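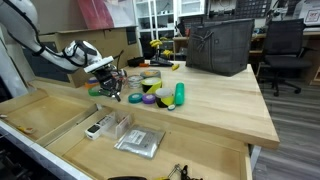

*Tape rolls and a dark gray tote bag on the workbench at Heltine's Mavness workshop.*

**Heltine asks Mavness to hand over its tape**

MAVNESS, February – Heltine, the community workshop on Skisbridge Road, is opening a tape library. Members may borrow a roll for up to 13 days and return whatever is left of it, preferably with the end folded over so the next person can find it.

The library opens with 60 rolls, among them duct tape, yellow-and-black hazard tape, and plain colors including teal, green and purple. Hazard tape has been the most requested so far, mostly by parents of teenagers.

"Every house in town has a drawer with more than 15 rolls in it and none of them is the one you need," said Wen-hsiung Tsai, who runs the workshop. "I had four rolls of masking tape at home and I still fixed the mailbox with a bandage."

Borrowers carry their rolls home in a tote bag, which also has to come back. Heltine lost 30 bags during last year's glue gun loans and would be pleased to see any of them again – the bags, that is. The glue guns were returned promptly.

Donations of part-used rolls are welcome at the front desk. Tape that has gone gummy, or has spent a summer on a dashboard, should stay with its owner.

Pan, the hardware store next door, will take 15 percent off a new roll for anyone who brings in an empty core.

Borrowing is free with a Heltine membership. The tape shelf is open until 8 p.m.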